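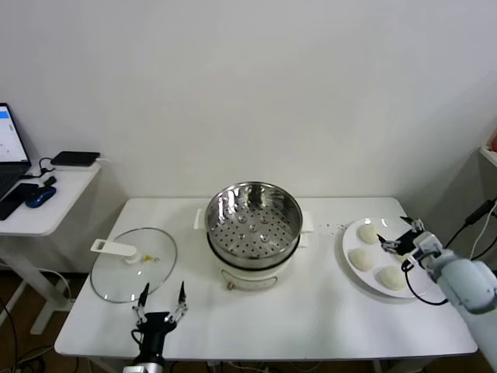 Open days should publish the denominator

The kitchen station at the Laitinen open day in September had the longest line of visitors. Two arms, one electric steamer, a glass lid set down on the table, a plate with four white buns. The task was to move the buns from the plate into the steamer basket and put the lid on. I watched it for most of a Wednesday afternoon and came away with a complaint about reporting.

The sheet handed out at the door said the system had "completed 1365 bun transfers." It did not say out of how many. I asked Stuart Catterall, who was running the station, and he gave the answer without hesitation: 1579 attempts. That works out to a success rate of a little over 86 percent per bun. For a soft object in a two-finger gripper, I consider that a respectable result. It should have been on the sheet.

The per-bun figure also needs converting. A plate of four requires four transfers in a row. If failures are independent, 86 percent per bun gives a full plate 56 percent of the time, before anyone touches the lid. Failures are probably not independent. A bun that has been squeezed once is harder to pick up the second time, and a polished steel basket throws reflections that can confuse depth sensing. Only full-task trials settle the question, and Catterall had 57 of those, with 43 completed. Fifty-seven trials is a small sample, but I would trust it over the larger number, as it measures what a kitchen would care about.

Visitors did not see either ratio. They saw whichever run was under way when they reached the front of the line, and a good run or a bad one tells them very little. The Clakitz booth next door had the same problem with its sorting demo, and a worse handout.

My proposal is cheap. Put a board beside each table with three entries: full tasks attempted, full tasks completed, and number of times a person stepped in. Update it by hand after every run. Define a step-in before the doors open, and include restarts from the laptop. Leave the board up when the afternoon goes badly.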